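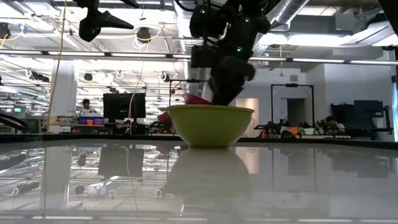

Murali Thampi wrote in to ask if he can still get his dough box this week, and do we take cards at the side door. Yes and yes. Rest of the questions below, updated 4/26/20, will add more when I get a minute.

Grarnanham Bread Share - Questions we keep getting

How do I sign up?
Email us or fill in the paper form by the till. Name, phone, which pickup spot. No deposit right now.

Is there a waiting list?
Yes. We bake for 168 households and the oven won't do more. List has 16 names on it. If you get a spot we call twice, then move on to the next person.

What's in a share?
One large loaf, one small, and something sweet every other week. Loaves change. Rye more often than people would like, sorry, it's what the mill has.

Can I pick my loaf?
No. You can say no rye or no seeds on the form and we'll try.

What is the dough box?
Raw dough, you bake it at home. Started in February, people liked it, so it stays. Keep it in the fridge and use it the next day. Move it to a big bowl before it rises, it gets larger than you think. Oven at the hottest setting, lid on for the first half.

My dough didn't rise.
Kitchen too cold, usually. Give it two more hours. Still flat? Roll it thin and make pizza, then email us and we'll credit the box.

Where do I pick up?
Carkudmont side door, or the Driva lot behind the shoe repair. Not the front door please!! The line blocks the pharmacy.

What time?
4 to 6 at both. Anything left at 6 goes to the food pantry, we can't hold it over.

Can someone else get mine?
Sure. They just need your name.

I'm away next week.
Tell us three days ahead and we skip you, no charge. Less than that and the flour is already wieghed out.

Is it safe for nut allergies?
No. We use walnuts and almonds in the same room, same mixer.

Do you sell starter?
Free, bring a jar. Ours is called Pop. Feed it once a day, 100 grams flour, 100 grams water. In the fridge, once a week is fine.

Do you still want paper bags back?
Not for now. Keep them or recycle them.

Do you run classes?
Not untill further notice. If you paid for one, Idris Lewis has the list and is doing refunds, he's about halfway thru. Check your spam folder first.

My question isn't here.
Email is best. Phone gets picked up after the bake, so afternoons only.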